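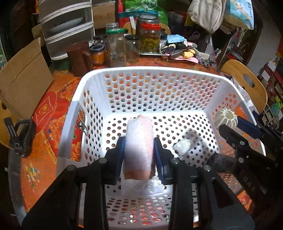
How to make your first cargo run to Weerakoon in Drosteo

Many new players of Drosteo stay in the harbor of Ellska for too long. They fish, they carry letters between the small islands, and they wait until they have a better ship. I also did it like this in my first save. A better ship helps, but you can do the long run to Weerakoon with the starting ship, the Eselis, if you prepare it well. In this guide I explain how I do it now, step by step.

The guide is for the normal difficulty and for single player. In co-op the wind is the same but the cargo prices are shared, so the profit part will look different for you.

What you need before you start

You need 600 coins. It is possible to go with less, but then you cannot fill the hold, and the trip takes the same time with half the cargo. If you have less, do the letter jobs from the post office in Ellska until you reach this amount. Do not sell your fishing rod to get there faster. I have seen this advice in a forum and it is bad advice, because the rod is your only food source if the trip becomes long.

You also need the chart of the eastern water. The old chart seller has it in his second list, which opens only after you have bought something small from him. A pencil is enough.

The Eselis must have full hull points. The repair menu rounds the number, so it can show a full bar when one plank is still broken. Go down into the hold and look yourself. If you hear water, there is a plank to repair.

Step one: buy the cargo

Spend 300 coins on salt and keep the rest. Salt is heavy, but the price in Weerakoon is almost always good, and it does not break when the ship hits a wave from the side. Lamp oil gives a better profit on paper. With the starting ship I do not recommend it, as one barrel can start to leak and then the others next to it lose quality too.

Buy the salt early in the morning. The market in Ellska opens at 6 a.m. in game time and the traders from the north arrive a little later and push the price up. If you sleep in the inn, choose the option "wake before sunrise", or you will come down when the good price is already gone.

Load the salt low and in the middle. The game lets you drop the sacks anywhere, and it does not warn you, but the weight is really calculated. A ship with all the sacks in the back will turn slowly and lift its nose in every wave. Put the sacks down one by one in two rows along the center line, then go up on deck and check the small level next to the wheel. The bubble should rest between the marks. If it does not, move one sack and look again.

Step two: food, water and crew

Take two crew members. With one you must trim the sails alone while the other sleeps, and with more you pay wages that the Eselis cannot earn back. When you hire in the tavern, look at the trait and not at the price. "Steady" is the trait that I want for both. "Brave" sounds nice, but a brave sailor will sometimes ignore your order to take the sails down.

For food, dried fish and hard bread are fine. Fresh fruit gives a mood bonus only until it spoils. Water is more important: fill every barrel, including the small one behind the stove, which many players do not notice. It has no icon. You have to stand close and press the use key.

Step three: leave the harbor

Wait for the evening. The wind in Ellska turns at night and blows out of the harbor, and with it you do not need to be towed. Raise only the front sail until you have passed the breakwater. After this, turn to the east, raise the main sail and set the course with the chart table.

Now comes the part where most runs go wrong. The straight line on the chart goes over the shallow bank. The bank is drawn, but in a very light color, and on a darker monitor it is nearly invisible. Set one point north of it and one point after it, so that the course makes a bend. You lose a little time. With a loaded ship you will touch the ground if you go straight, even if you passed there before with an empty hold.

Step four: the open water

The crossing takes 3 days in game time with normal wind. You can speed up the time, but I do it only in daylight and with clear sky. When the time is fast, the warning for a squall comes too late for taking down the main sail, and on this ship a broken mast means that you drift.

Some habits which help me:

Look at the birds. If they fly low and all in one direction, bad weather comes from behind them.

Pump the bilge every morning, also when the number says zero.

Let the crew eat before you eat. Their mood falls faster than yours.

Save in the cabin before each night. The automatic save happens only in harbors.

If the wind dies completely, do not panic and do not start to throw cargo over the side. Fish, wait, and let the crew rest. The wind came back by the next evening in all of my runs. The gray icon with the spiral looks like an error but it only means calm.

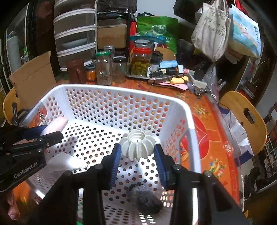 One reader commented that the northern bend is not necessary if you leave at high tide, and that he crosses the bank each time with a full load of salt. He wrote also that the tide table hangs inside the harbor office in Ellska, on the wall behind the clerk, and that you can read it without speaking to anyone. I tested it after his comment. He is right, it works, but the time window is short and you must leave in the afternoon against the wind. For a first run I would still take the bend. Later, when you know the ship, try his way.

Step five: arrive and sell

Weerakoon has a pilot rule. When you see the two white towers, stop outside and raise the yellow flag. A small boat will come and guide you in. If you enter without it, you get a fine, and the fine grows with the value of your cargo.

Do not sell to the first trader on the pier. He offers a fast deal and his text is written so that you feel you must decide now. Walk up the stairs to the salt house instead. The woman at the desk there pays by quality, and your salt should be in good condition if the hold stayed dry. Sell in small parts, because the price goes down a little after each sale and recovers overnight. I usually sell half, sleep on the ship, and sell the other half the next day.

Pay the crew directly after the first sale. If you forget it, one of them can leave in the night, and hiring in Weerakoon is expensive.

What to bring back

Rope and tea are both good for the way home. Rope is light for its size, so the Eselis sails higher in the water and you can go over the bank without thinking about it. Tea gives more money, but it must not become wet. Put it on the upper shelf in the hold and tie it with the net, or it falls down in the first strong wave.

If you have coins left, buy the better pump from the shipyard before you go back. It is cheaper in Weerakoon than in Ellska, and it fits the Eselis without any change.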